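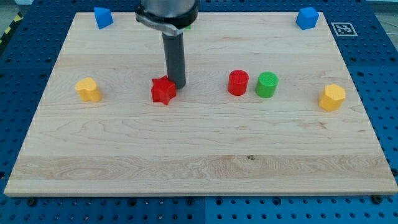 What is the shelf life of shellac once it's mixed with alcohol? Six months in a cool cupboard, and a good deal less in this building in summer.

**26 July 2021, finish room**

I write that at the top because I have now asked it of myself three summers running and each time had to learn the answer off a sticky panel.

The jar in question was marked "fresh." No date, no cut, no initials. The handwriting is mine. I put a coat on a scrap from the Milbridge bookcase before lunch and by late afternoon it still took a thumbprint clear enough for the police. Scraped it off, wiped down with alcohol, poured the rest of the jar into the waste can.

New batch, for the record:

- Blonde flakes, dewaxed, from the Cabello bag (the one with the clothespin)
- 500 ml alcohol
- 2 lb cut, by the chart on the cupboard door
- Strained twice through a paint filter, once more through a bit of old T-shirt

The flakes themselves were half clumped. They still dissolved, leaving a little jelly at the bottom, so the bag has maybe one more batch in it. Did the drop test on glass: hard in well under an hour, scrapes up as powder and doesn't roll. Good enough.

Humidity in here was 47 percent with the dehumidifier going. With it off I didn't look, as I was in a decent mood and wanted to keep it.

Vira Dmytriv came by and asked why we don't just use the waterborne stuff like the Wilinthorpe shop. I said shellac is easier to repair. She looked at the panel I'd been scraping and agreed that I was certainly repairing it.

She does have a point about the sealer coat. We're losing more time to sanding between coats than to the coats themselves. Her suggestion is to thin the first one to a 1 lb cut, let it sit overnight, and knock it back with 320 only. I've been starting at 220 out of habit and going through the edges, then touching up the edges, then going through them again. Will try it her way on the two bookcase shelves and keep my way on the back panel, where no customer has looked since bookcases were invented.

Job 551 (the Wodeo reception counter) is on hold until they decide between satin and gloss. They have asked for "satin but shinier." I've sent samples of both with no labels on the back.

To do:

- Order flakes, smaller bag this time
- More of the brown jars, the clear ones are letting light in
- Masking tape and a pen, tied to the shelf with string, so that a date goes on each jar
- Find whoever has the good mop brush. It was in the alcohol jar and now the alcohol jar is gone too

Next coat tomorrow morning before it warms up.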